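Flarness Users Forum > Shop Talk > Good Practice
Thread: Wrist cameras, blur and the "stop and look" rule. Are we too strict?

mallee_bench
Posted Feb 23, 2023

Hello all, and apologies in advance for the length of this one, I've never been able to write a short post and my wife says the same about my shopping lists.

We run a small packing and sorting cell with an arm, a two-finger gripper and a little camera mounted down at the wrist. It handles printed packaging for the most part, all sorts of cartons and sleeves with a lot of colour on them. When we set the place up I wrote a page of house rules, and rule 2 says the arm must come to a full stop before any wrist image is used to make a decision. No reading on the move, no grasp correction on the move, nothing. Stop, settle, look, then carry on. The settle time is 300 milliseconds.

Now the newer people on my crew (lovely bunch, very keen) reckon it's costing us a fortune in time and that I wrote it back when the old camera was hopeless. They'd like to let the arm use whatever it sees on the way in, so long as the checking software gives it a decent score. I'm in two minds! I don't want to be the old fella hanging on to a rule for the sake of it, but I also don't want to find cartons in the wrong bin.

What I'm really asking is what you all do, and whether you have it written down anywhere. The colours come through beautifully while the arm is moving, and the blocks of light and dark are plain enough to work from. It's the print that goes. White capitals on navy end up as a smear, and the small dark print on white turns into a dotted trail.
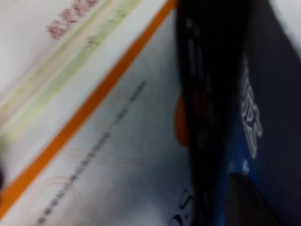

Upendo Gachanja reckons the rule should be about the decision and should leave the motion out of it altogether. That came up when we were rewriting ours at the Duvow site last April, and I took notes because it changed how I thought about the whole business. Her view was that a moving picture is perfectly good evidence for some questions and useless for others, so the page ought to list the questions. Is there something in front of the gripper? Fine on the move. Which way does its long edge run? Probably fine, if you check it again once you're close. What does the label say? Full stop, every time, no exceptions for a good score.
So I'd keep your rule 2 for anything that involves reading and loosen it for the rest. Your young ones get some of their time back and you get to sleep at night.
– prairie_gripper

saltbush
Replied:

I'll be the grump, then. I don't like a split rule. We had one just like prairie_gripper describes and within a few months people were arguing over which side of the line each job sat on. Somebody would say "it's only checking the colour", and then the colour was being used to tell one product from another, and there you are, reading the label by another name. We went back to a full stop for everything. It's slower, I won't pretend otherwise, but I can explain it to a new starter before the kettle boils.

Also, 300 milliseconds is generous. Have you measured how long your arm takes to settle, or is that a number somebody liked the look of?

mallee_bench
Replied:

Guilty, saltbush. I liked the look of it. It came from the notes on our first arm, which has since gone to a better place (the shed).

prairie_gripper
Replied:

Fair point about colour, and I'll admit we had that same argument more than once. The way we got around it was a line at the bottom of the page: if the answer decides which product it is, or where it goes, it counts as reading. Doesn't matter if the answer comes from letters, a stripe or the shape of the lid. That cleared up most of the grumbling. Not all of it, mind you.

kiln_and_co
Replied:

Can I put in a word about the checking score? I look after two cells running Irel and one on Moon, and the scores from the two packages don't mean the same thing at all. We'd set a pass mark of 985 out of a thousand on one and copied it straight across to the other, which was a silly thing to do and I'm the one who did it. Smeared capitals were getting through with a very confident wrong answer attached. So whatever you decide, mallee_bench, please write in your rule that a score is only good for the setup it was tested on, and that it gets tested again whenever the camera, the lights or the speed changes. Lights especially. A brighter lamp let us shorten the exposure, and that did more for the blur than anything we fiddled with in the software.

saltbush
Replied:

Agree with all of that. And keep the moving pictures in the log even if the arm isn't allowed to use them. Ours used to throw them out. The first time we had a bad grasp to look into, the only picture we had was the nice sharp one from afterward, and it told us nothing about the way in.

mallee_bench
Replied:

That's a very good thought about the log, thank you, ours keeps the stopped ones only. I'll change that first.

I've had a go at a new wording over a cup of tea and would welcome people picking holes in it:

Rule 2. Pictures taken while the arm is moving may be used to slow down, to stop, or to line up the approach. They may not be used to decide what an item is or where it goes, whatever the score. For that the arm stops, waits out the measured settle time and takes a fresh picture. If the fresh picture can't be read, the arm backs off and calls a person. All pictures, moving and stopped, stay in the log.

The settle time will be measured for each arm and written on the card by the cell. I did a first go this morning with 51 stops at our usual speed, and I'll want a good many more with a heavier load before I put a figure on anything.

saltbush
Replied:

"Line up the approach" is where it'll creep. I'd cross that out. Otherwise it's better than the one I've got on my wall, and that's as close to a compliment as you'll get from me.

prairie_gripper
Replied:

I'd leave it in! Lining up on the way is where all the time savings are. Maybe add that the last bit of the approach has to be done from a stopped picture, so a poor line-up gets caught before the fingers close?

mallee_bench
Replied:

I'll put both versions in front of the crew and let them have at it. Will post the card here once we've settled on one, with the settle times filled in.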